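新闻稿·即时发布
2022-09-03，Dradska

Boltanora 木作坊推出旧门改制家具系列，Briggs 街工坊今日起对外开放

大家好，我是 Boltanora 木作坊的主理人，这份新闻稿是我自己写的。上回请人代写过一篇，写得很体面，可我妈看完问我，这说的是你家吗？所以这回我就照平时说话的样子来，媒体朋友们要摘要引，随便挑，挑剩下的当聊天看就好。

先说正事。从今天开始，Boltanora 的旧门改制系列正式接受预订，第一批成品已经摆在 Briggs 街的工坊里了，大家可以直接过来看、过来摸、过来坐。这个系列的木料全部来自 Dradska 老纺织厂的职工宿舍，一共125扇门，都是实木的，是我们在今年5月宿舍楼翻修的时候收下来的。眼下分成4类东西来做：餐桌、床头板、长凳和玄关柜。

再说说这批门是怎么来的，这段我已经跟邻居讲过好几遍了，还是想讲。

宿舍楼要翻修的消息，我是在买菜的时候听见的。排在我前面的两位阿姨在聊，说里面的门都要换成新的，旧的堆在院子里等着拉走。我菜都没买完就跑过去了（后来那天晚上吃的是挂面）。院子里真的堆着门，一摞一摞靠着墙，有的还带着门牌号，有的上面贴着褪了色的年画，有一扇背面用铅笔画满了身高线，从膝盖那么高一直画到我肩膀。我蹲在那里看了很久，工地的师傅过来问我是不是丢了东西。

当时我心里其实没有什么计划，就是舍不得。做木工的人大概都有这个毛病，看见好料子走不动路。那些门是老松木的，也夹着一些榆木，芯板厚，榫头做得扎实，敲一敲声音很沉。现在要买这样干透了的老料，得跑很远，还不一定有。我跟工地谈了一个下午，又回来跟坊里的伙计们商量了一个晚上，大家把手头能腾的地方都腾出来，连午休的那张行军床都收了，才算把门全部搬进来。

搬进来以后才知道麻烦有多少。

第一个麻烦是漆。宿舍的门刷过很多遍，最外面一层是浅绿，下面是米黄，再往下有一层很厚的暗红，硬得像瓷。老漆不能随便打磨，粉尘对人不好，我们先做了检测，该戴的面具全戴上，用湿法一点一点地刮。夏天的工坊本来就热，戴着面具干一个上午，衣服能拧出水来。有个学徒说他做梦都在刮漆，梦里刮开一层还有一层，刮到最后露出来的是他小学的课桌。

第二个麻烦是钉子。你想不到一扇门上能有多少钉子！挂日历的，挂书包的，挂钥匙的，钉歪了敲弯了直接拍进木头里的。我们用探测器来回扫，扫完了还要用手摸，摸完了上刨床之前再扫一遍。就这样还是崩掉过刨刀，崩的时候那个声音啊，全坊的人都停下来，谁也不说话，过一会儿才有人去拿新刀片。

第三个麻烦是尺寸。门是薄而高的东西，家具要的是厚度和宽度，两边总是对不上。一开始我想得很简单，把门平放，下面装四条腿，不就是桌子嘛。做出来一看，中间凹下去的芯板盛饭粒，胳膊肘放上去硌得慌，吃面的时候汤洒在凹槽里还不好擦。这个样品到现在还在我家用，我家人对它意见很大。

后来我们换了思路，把门拆开来，边梃归边梃，芯板归芯板，按木纹和颜色重新配料，再拼成平整的台面。这样费工，可是做出来的桌子是真能用的桌子，能擀面，能写作业，能打麻将。拆下来的老榫眼我们没有全部填平，挑位置好的留着，有的镶一小块深色木头，有的就原样露着。锁孔也留。我个人特别喜欢锁孔，装在餐桌侊边上——写错了，是侧边上——小孩子一定会把手指头伸进去试试。

说到这里我把这4类东西挨个讲讲，想订的朋友可以对照着看。

餐桌是这个系列里最费料的，一张桌子要用掉好几扇门。台面用边梃拼，纹理是直的，看着很安静。桌腿我们试过铁的，也试过新木头的，最后还是用回了门料，把边梃两根两根地胶合起来，方方正正，结实。桌子长度可以按你家来定，我只有一个请求，量尺寸的时候把椅子拉出来量，很多人忘了椅子拉开以后人还要走过去。

床头板保留门的样子最多。芯板不拆，整片洗干净，打磨到摸上去不刮手，再把边缘倒圆。有客人问能不能留着原来的绿漆，可以是可以，但是我们会先确认那层漆是稳定的，不合适的就不留，这一点没得商量，毕竟是要靠着睡觉的。喜欢绿色的朋友，我们可以用新的环保漆调一个差不多的颜色，调色这件事坊里有人特别拿手，她调出来的绿，拿回宿舍楼对比过，老住户都说像。

长凳是我最早做成的一件。凳面用的是门的下半截，那个位置常年被脚踢、被自行车蹭、被拖把打湿又晾干，颜色比上半截深，有一种很难仿出来的灰褐色。凳子放在门口换鞋用正好，放在饭桌一边也行，来客人的时候挤一挤能多坐人。

玄关柜是最后加进来的，本来没打算做，是拆下来的合页和把手太好看了，舍不得装箱子里。老铜把手洗出来以后发亮，有一只把手被握得中间细两头粗，你可以想象多少人下班回来握着它进门。柜门就用缩小了的老门结构，按老办法做榫，合页上回去，开关的时候还有一点点轻轻的吱呀声。要是你不喜欢这个声音，告诉我们，上点蜡就没了。

表面处理我们统一用 Piteris 木蜡油。这个油是我们自己调的配方，用在坊里别的家具上也有好些日子了，亚光，不厚，能看见木头本来的颜色。之前有人问为什么不上亮漆，亮漆当然好打理，可是老松木上了亮漆，那些磕碰就显得像瑕疵，用油擦出来，磕碰就只是木头的一部分。保养很容易，平时拧干的抹布擦，杯子底下放个垫子，一年里挑个天气好的日子，用软布薄薄地再擦一遍油，晾一夜。擦油的布用完要摊开晾干或者泡水里，千万别揉成一团丢垃圾桶，这句话我每次交货都要讲，讲到客人嫌我烦。

还有一件事要单独说说，就是那扇画着身高线的门。

那扇门我们没有拆。坊里一致同意先放着，看能不能找到原来住在那间屋子的人家。我们在宿舍楼门口贴了张告示，又托菜市场的阿姨们帮忙问（她们的效率比什么都高），没过多久还真有人找来了。来的是姐弟俩，都是头发花白的人了，站在门前面半天没说话，然后弟弟忽然说，这条不算，你那天穿了鞋！姐姐说没有穿。两个人就这么争起来了，争得又哭又笑，我在旁边也跟着擦眼睛。

他们想把门带回去，可是两家都住楼房，一扇门没有地方放。我们商量来商量去，最后做成了一件可以靠墙立着的窄柜，有身高线的那一面朝外，铅笔印子用很薄的一层保护料封住，背后做了搁板放相册。姐姐家先放着，说好了过年再搬到弟弟家去。这件柜子不在系列里，也不卖，但是很多来工坊的人都是听了这个故事才来的，所以我想还是写进来。

也是因为这件事，我们定了一条规矩：凡是门上有字、有画、有贴纸的，全部先拍照存下来，照片贴在工坊进门的那面墙上。老住户如果认出自己家的门，跟我们说一声，照片送给你。如果那扇门还没有用掉，你又想用它做点什么，我们优先排你的单，设计费也不收。已经用掉的，我们能查到它做成了哪件东西，每扇门进来的时候都编了号，边角料也跟着编号走。

接下来讲大家最关心的，多久能拿到。

从确认图纸到交货，我们承诺8周。我知道有人觉得长，家具城里今天付钱明天就能送到家。我们慢在备料和等待上，拼好的台面要在工坊里静放一阵子，看它会不会翘，会翘的趁早翘，我们好返工。要是装到你家里了才翘，你来气，我也难受。以前吃过这个亏，一张桌子送出去一个冬天，暖气一开，桌角抬起来，客人在下面垫了一本杂志，还给我拍了照片，那张照片我到现在都记得。

价钱不在新闻稿里写了，因为每件东西用料不同，写一个数出来反而误导人。工坊里每件样品上都挂着牌子，明码标价，按样品订就按牌子上的价，要改尺寸的我们当面算给你看，料钱多少，工钱多少，一项一项写在纸上。订之前不收钱，图纸改到你满意了再付定金。

旧料也不是什么都能做，我先把丑话讲在前面。太宽的整板做不了，没有那么宽的门。浅得发白的颜色做不了，老松木放了这么些年，已经是蜜糖那样的颜色了，漂白它我下不去手。户外用的也做不了，这些木头在屋里待惯了，放到院子里淋雨，撑不了多久。想要这几样的朋友，我们可以用新木料给你做，或者推荐你去找别的同行，Dradska 做木工的不止我们一家，各有各的长处。

工坊每周开放4天，从周四到周日，其他日子我们要关起门来干活，机器开着的时候不方便让人进来，小朋友尤其不行。开放的日子里，后间的机器全部停掉，前厅可以随便逛。带着家里的平面图来最好，没有平面图，手画一张也行，我见过画在外卖单背面的，照样做出来了。

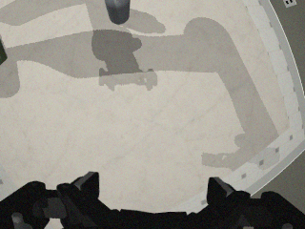
家里有旧门旧窗旧柜子想改的，也可以带来给我们看看，太大的拍几张照片就行，正面背面都拍，有虫眼的地方拍近一点。有些东西看着破，里头的料是好的；有些看着挺完整，其实是贴皮，一拆就散了，这种我会直接跟你讲，省得你花冤枉钱。上个月有位客人抬来一扇柜门，说是祖上传下来的，我敲了两下就知道不对，可看他那么高兴，又犹豫了好一会儿才开口。后来那块柜门我们给他镶了个框，挂在墙上当留言板用，他也挺喜欢。

今年秋天我们还想办一点小小的动手课，就用做家具剩下来的边角料，做杯垫，做小凳，做挂钥匙的板子。课程还在排，工具也要多备几套，定下来以后会贴在工坊门口。有基础没基础都能来，穿不怕脏的衣服，长头发扎起来，别戴手套上机器。学校或者单位想包场的，先打个招呼，人太多前厅站不下。

有人问我，这125扇门用完了以后怎么办。用完了就用完了呗，这个系列也就结束了，我不打算去外地收一批别的门来接着叫这个名字。到那时候也许又会在买菜的时候听到什么消息，也许就回头老老实实做新木料的椅子。做椅子我也很喜欢的，我最早学木工就是从椅子开始，第一把椅子坐上去往左边歪，我师傅坐了一下，站起来，什么也没讲，递给我一把锯。

最后要谢谢几拨人。谢谢宿舍楼的工地师傅们，门拆得很小心，几乎没有劈裂的，还帮我们一起装车。谢谢老住户们，给我们讲了那么多门后面的事情，哪扇门是吵架摔坏过的，哪扇门冬天要塞报纸才不漏风，哪扇门的钥匙全楼都知道藏在哪里。谢谢坊里的伙计们，这个夏天大家都瘦了，现在可以好好吃饭了。也谢谢左邻右舍忍受我们的噪音，隔壁小店的猫一开始听见刨床就跑，现在趴在刨花堆里睡觉，赶都赶不走。

媒体朋友如果想来拍照或者采访，请在开放日过来，直接进前厅找我，围着灰围裙、耳朵上夹铅笔的那个就是。如果需要拍后间的制作过程，请提前跟工坊约时间，我们给你准备好护目镜和耳罩。样品的照片可以提供，文字可以自由转载，注明 Boltanora 木作坊就行。

关于 Boltanora 木作坊：我们是 Dradska 本地的一家小型木工坊，做定制家具，也做旧木料改制和老家具修复，工坊和展示的前厅都在 Briggs 街。自用的 Piteris 木蜡油在前厅有小罐出售，买家具的客人交货时送一罐。

（新闻稿完）

读者留言

纺织厂子弟：我家以前就住那个宿舍楼！门是浅绿的，我妈嫌颜色冷，在里面贴了一张大胖娃娃抱鲤鱼。不知道那扇还在不在，这周末过去看看墙上的照片。

爱喝汤：笑死，汤洒在凹槽里那段太真实了，我家也有一张用老门板直接做的桌子，最后配了块玻璃才算能用。请问你们能帮忙返工吗？

Boltanora 木作坊 回复 爱喝汤：可以的，先拍正反两面给我们看看。玻璃压着的地方如果有潮气，先拿下来晾几天，别急着送来。

路过的木匠：同行说一句，老漆湿刮这个做法是对的，见过太多人直接上砂光机，满屋子粉。钉子那段看得我手疼，我今年也崩过刀。

小阳台：长凳能做短一点的吗？我家玄关特别窄，只够一个人坐下来穿鞋。另外想问动手课小学生能参加吗，我家孩子天天拿筷子当木料锯。

Boltanora 木作坊 回复 小阳台：短凳可以做，量好宽度带过来就行。孩子的课我们想单独开，只用手工工具，家长要陪着。筷子先藏起来吧！

想换床的人：看到床头板心动了，可是等8周的话，新床先到了怎么办，能后装吗？

Boltanora 木作坊 回复 想换床的人：能后装，固定在墙上或者固定在床架上都行。订的时候把床架的尺寸一起给我们，墙是什么墙也说一声。

三楼东头：身高线那家我认识的，姐姐小时候真的穿了鞋。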